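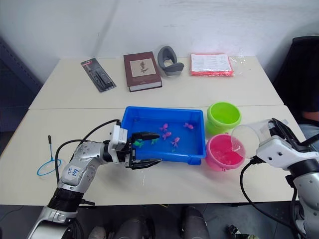
Clakeck Indoor Water Play Tray

By Catriona Cowie, August

The Clakeck is a shallow tray for water play at a table, indoors. We sell it mostly to preschools, libraries and home daycares that don't have room for a full-size water table or don't have a floor drain near the play area. It comes in one size and two depths. The standard depth is right for floating toys and scooping. The deep version is for pouring, funnels and water wheels.

The tray is molded in one piece, so there are no joints to leak. The rim is rolled under at the edge and gives you something to hold when you carry it. The color goes all the way through the plastic and scratches don't show much. It will pick up a chalky film in hard water areas. White vinegar and a soft cloth take that off.

Choosing a depth

For children under three, buy the standard. You fill it with less water, it can be lifted by one adult, and a child who leans on the rim won't tip it on a level table. Older children get bored with it sooner, and for a mixed group I would get one of each before I would get two deep ones.

The deep tray should be filled where it is going to be used. It can be carried full by two people but there will be water on the floor by the time you get there. A pitcher or a short length of hose from the sink is easier. The deep tray also has a threaded drain in one corner, and the plug is tethered so it doesn't walk off.
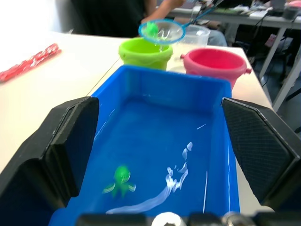 Fill level matters more than people expect. Most of the splashing we hear about comes from trays filled close to the top. Stop at 2 inches in the standard tray. That is plenty to float anything a small child is going to put in it, and it leaves enough wall above the water to catch the slop when someone pats the surface.

Use warm water from the tap, tested with your wrist. It cools quickly in a shallow tray, and a top-up from a pitcher halfway through the session keeps hands from getting cold. Take some water out first.

Tables and stands

Any sturdy, level table will do. Folding tables are fine if the legs lock. If you push two tables together, keep the tray on one side of the join, because water finds the gap and drips onto feet. A bath towel folded in half under the tray stops it from sliding and soaks up most of what goes over the side.

The Haddadin stand is sold separately. It is a steel frame with a lower shelf, and it holds either tray at 22 inches from the floor, which suits most four-year-olds standing up. The frame has rubber feet and two locking casters. It is rated for 120 pounds, more than a full deep tray weighs, but it is not a step and children should not climb on it. Assembly takes a hex key (included) and a Phillips screwdriver (not included). Go back and retighten the bolts after the first week of use.
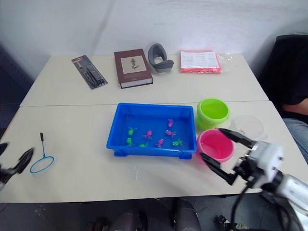 Storage is the part that sells this tray over the bigger tables. Empty trays nest, standard inside deep, and they will stand on edge behind a door or slide in above a row of books. Dry them before you nest them. Two damp trays stuck together will grow a slimy layer in between, and they are a nuisance to pull apart. If yours are already stuck, run warm water over the outside one and twist.

Do not store anything heavy inside a tray that is standing on edge. The wall will bow over time and the lid won't fit afterward.

The lid

The Rorkent snap lid fits both depths. It keeps dust out between sessions and turns the tray into a box for toys. It is not watertight and it is not a safety cover. Empty the tray when the session ends, even if you plan to use it again after lunch. An adult needs to be within arm's reach any time there is water in it.

Cleaning

Empty, wipe down with dish soap, rinse, and air dry upside down. For shared use, follow whatever your licensing rules say about disinfecting, and rinse well after. Do not use abrasive pads, acetone or boiling water. The trays are too big for a home dishwasher.

Toys need the same care. Hollow ones with a hole in the bottom take in water and go moldy inside. Squeeze them out and leave them on a rack overnight, or seal the hole with a dot of hot glue before first use. Solid or fully sealed toys are less work.

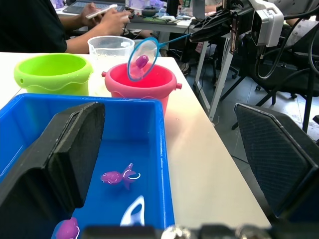 Shipping and returns

Trays ship flat in a carton, nested if you order both depths. The stand ships in its own box and may arrive on a different day. Check the corners before you throw out the packaging - a cracked corner is nearly always from shipping and we will replace it. Send us a photo with the order number.

The tray and lid are covered for 24 months against splitting or leaking in normal indoor use. Leaving the tray outside is not covered. Strong sun makes the plastic brittle, and ice will split it.

Replacement drain plugs and tethers are available for the deep tray. Older deep trays use a smaller plug, so measure the opening before you order.

Last updated: August

Related items
Haddadin Steel Tray Stand
Rorkent Snap Lid
Gredetness Pouring and Funnel Set
Gredetness Waterproof Smock, Long Sleeve
Replacement Drain Plug and Tether
Drying Rack for Bath and Water Toys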